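Section 4. Setting up the Tramness mobile unit in a home kitchen

This section covers the first set-up of the unit in a kitchen, checking the head and wrist cameras, and routine care of the gripper fingers. It applies to units with the two-finger gripper. For the charging dock, see Section 3. For software updates, see Section 6.

Allow up to 65 minutes for a first set-up. You will need the hand controller, the tablet, a soft dry cloth and the 3 mm hex key from the accessory pouch.

4.1 Before you power on

1. Walk the route the unit will take. The base needs a clear width of 119 cm to turn around and less to drive straight.
2. Move bags, loose plastic and cords out of the route. Thin film is the most common cause of a stalled wheel.
3. Check floor mats. A mat that lies flat can stay down. Tape or remove any mat with a curled corner.
4. Note where bins, boxes and cleaning tools stand. They can stay along a wall, but a mop or broom that leans should be moved if the arm will work within reach of it.
5. Close the refrigerator door and all drawers.

Note: The unit does not need an empty kitchen. It needs to know what is in the kitchen before it starts to move.

4.2 Head camera check

1. Switch on the base. Wait for the steady green light.
2. On the tablet, open Cameras and select Head.
3. Tilt the head down until the floor fills the lower part of the view.
4. Confirm that you can see the floor on the route and the foot of the nearest wall.
5. Look for small items on dark mats. They are harder to pick out than items on light tile, and the unit treats anything it cannot classify as an obstacle.
6. Press Save View.
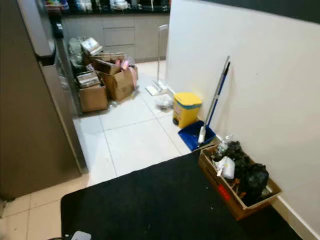 Figure 4-1. Floor check with a black mat, white tile and items along the right-hand wall.

In a kitchen like the one in Figure 4-1, mark the open box of rubbish and the pedal bin as fixed obstacles. Pick up any clear plastic from the floor before the first drive. Clear material gives weak depth readings and may not show on the map at all.

If the view is tilted, loosen the two neck screws a quarter turn, level the head by hand and tighten again. Do not use the tilt motor to correct a mounting error – the offset will come back after the next restart.

4.3 Wrist camera and gripper check

The wrist camera sits behind the fingers and looks out between them. Both fingers should show in the view, one on each side, with a gap in the middle.

1. Raise the arm to the Ready position.
2. Open the gripper fully. Select Wrist on the tablet.
3. Close the gripper and open it again. The fingers should move at the same speed and meet in the middle of the view.
4. If one finger arrives first, run Center Fingers from the Service menu.
5. Drive the arm slowly toward an upright flat item such as a board. Stop with the item between the fingers and do not close them.
6. Check that the edge of the item looks sharp when the arm is still. Blur while the arm is moving is normal in low light.
7. Look past the fingers for cords, plates and anything else on the floor that the arm or base could catch.

CAUTION: Keep hands clear of the gripper whenever the arm is powered. The fingers can close without warning if the controller is dropped.

CAUTION: Do not approach a power cord or a plugged-in adapter with the gripper. Unplug it and move it first.

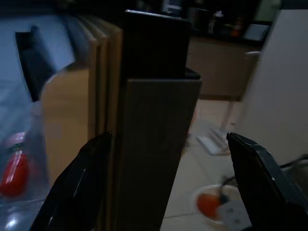
Benjie Pascual: On step 5, I'd add that the speed dial should be at its lowest setting before you go near a row of boards. I had it at the middle setting, brushed the first one and ended up restacking the lot. Center Fingers also worked better for me after a ten-minute warm-up.

The warm-up remark applies to units with a serial number below 455. Later units warm the finger drive during start-up, and no extra wait is needed. The lowest speed setting is recommended for everyone.

4.4 Cleaning the fingers

Clean the fingers after any session with food, and once a week in regular use.

1. Lower the arm to Rest and switch off the base.
2. Wipe each finger from the base to the tip with the dry cloth.
3. For grease, dampen the cloth with water and a drop of dish soap. Wipe again with plain water and let the fingers dry.
4. Clean the wrist camera window last, with an unused part of the cloth.
5. Check both finger screws with the hex key. They should be snug.

Do not use alcohol, bleach or scouring pads. Do not spray anything at the wrist.

4.5 Fault codes during set-up

146 – Finger travel uneven. Run Center Fingers. If the code returns, check for lint or film at the finger base.

Replacement fingers are sold in pairs by Closumura. Always change both, then repeat 4.3 from step 1.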